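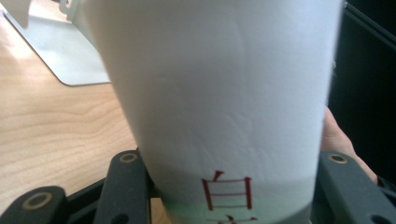
Automation and Work – Unit 2 Handout
Instructor: Leonor Valente

Required reading: the Vavdale case file. Students should complete it before the March seminar.

1. From doing a task to recording it

At Vavdale, routine handling is taught to machines by example. An employee works with a gripper in each hand, and the movements are stored for later training. The objects are ordinary ones, such as a book on a wooden table.

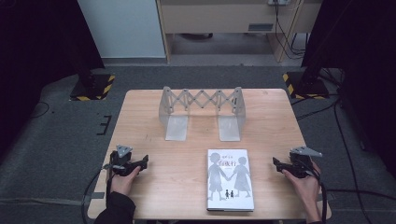
2. What changes for the employee

The Kiltby site set a target of 3,000 recordings and delivered 3,163. Supervisors had planned for speed. The staff reported a different concern – the strain of gripping a tool for a full shift. Thin items, including sheet metal, call for close control of the fingers. 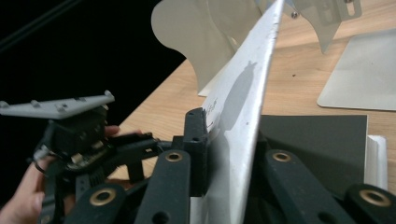

Who owns the skill once it has been recorded?
Most employment contracts are silent on this point. Nuno Marinho argues in the case file that recorded skill should be covered by a separate agreement.

The Nikolovski plant adopted such an agreement for 200 employees. It provides for rest periods, a pay supplement and the right to withdraw from recording. Handling a paperback with padded gripper fingers is treated as skilled work under its terms.

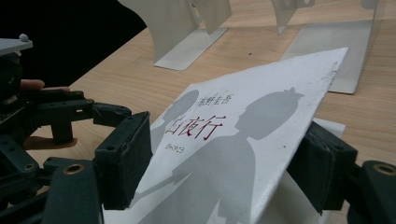 The Brisach plant chose to keep recording within existing job grades – a decision its works council later contested. Students should compare the two approaches in writing, with attention to pay, training and job title.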